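Day one of setting up the Drotside kitchen cell in sim, and I'm having way too much fun. One arm, one gripper, one long counter. Wrist view first, fingers open — groceries in a row along the counter edge, green veg and the blade closest to the gap. 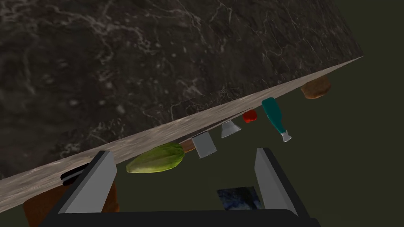

2/ Finger check
Nandi Lekota taught me this one: before you tune a grasp, look at the fingers with nothing behind them. Plain background, wide open, compare the two tips.
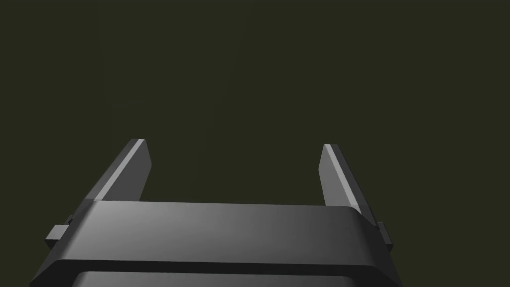
Then I close them slowly and watch the gap at the pads. I run 30 cycles, reload the Rezaei config and run 30 more. So satisfying!

3/ Next up
Wrist camera offset. Mine is saved as preset 468 — please label your presets, future you will be so happy. More tonight!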